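Dressing a Kitchen Counter with a Runner and a Catch-All Bowl

Updated January 9, 2021

This page covers setting out a short run of kitchen counter so that it can take a cloth runner, one large bowl and the usual bottles along the back. It assumes a free-standing or end-of-run cabinet with at least one open front edge. If the counter contains a hob, leave the cloth off altogether.

1. Clear and clean

Move everything off the worktop. Wipe with warm water and a little washing-up liquid, then go over it again with plain water. Dry fully before any cloth goes down. Linen laid on a damp white worktop can leave a faint yellow line along the fold, and it takes some scrubbing to remove.

Empty the bowl at the same stage. A bowl that lives on a kitchen counter collects whatever is being carried through the room: keys, receipts, odd socks, gloves. Sort the contents into what belongs in the kitchen and what does not.
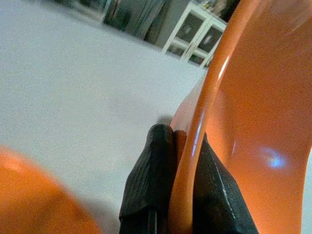 Fabric items go to the laundry or back to the drawer before anything else is done. Paper is either filed or recycled. Small metal items should be checked for sharp edges, as these mark plastic quickly. Wash the bowl by hand and turn it upside down on a rack. Dishwasher heat can warp a wide, thin-walled bowl enough to make it rock.

2. Measure for the runner

Measure the depth of the worktop from the wall to the front edge. Add the drop you want at the front. A drop of less than a hand's width tends to curl outward; a very long one catches on knees and cupboard doors. If the cabinet below has a door or drawer that is used daily, the hem should end above the handle.

Vimala Acharya, who cut the pattern for the Harisen runner, allows 4 centimetres in total for hems and uses 1000 millimetres as the standard finished length. For a peninsula with a drop on both sides she goes up to 2375 millimetres. Neither figure is critical. The hem must be straight, however, and parallel to the edge of the counter, or the panel will look crooked from across the room.

3. Lay the cloth

Press the runner while it is slightly damp and let it cool flat. Place the back end first, leaving a small gap at the wall for bottles. Smooth forward with the palm, working from the back to the front edge, and let the front fall under its own weight. Do not tug the hem. Pulling shifts the weave and produces a diagonal crease across the flat part.

If the cloth creeps forward, fix it on the top surface with two strips of washable double-sided tape placed well back from the edge.

4. Place the bowl

Set the bowl on the cloth, clear of the front edge. Its weight holds the runner in place. A wide, shallow shape suits this better than a deep one, as the contents stay visible and are less likely to be forgotten.
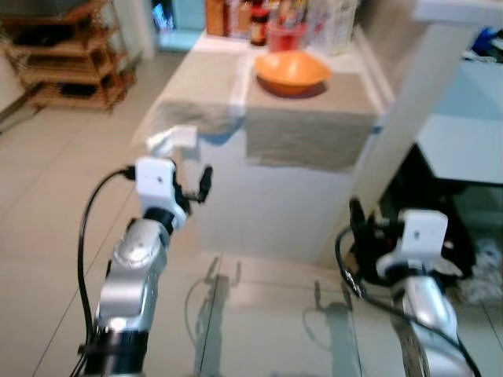
Orange bowl on the runner, with bottles and containers along the back.

Bottles and cartons go in a single row behind the bowl. Put taller packages at one end so that they do not block the containers used most often. Oils and anything else that drips should stand on the bare worktop or on a saucer. Grosport sells a narrow tray for this purpose, but any flat dish will do.

5. Check from standing height

Step back and look at the front panel. The hem should be level and the sides should hang vertically. Light creases in linen are normal and will drop out in a day or so. Any spare cloth still on the counter should be folded and put away at this point.
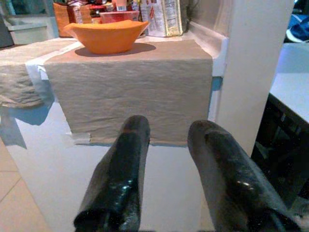
Beige linen runner over the front edge, bowl set towards the back.

6. Upkeep

Shake the runner out weekly and wash it at a low temperature once it shows marks. Wipe the bowl whenever it is emptied. Plain linen should be rinsed in cold water before its first wash, on its own.

Related

How to hem a linen runner by hand
Removing oil marks from a white worktop
Harisen and Kermani runners compared
Drawer dividers from offcuts, by Kamran Bagheri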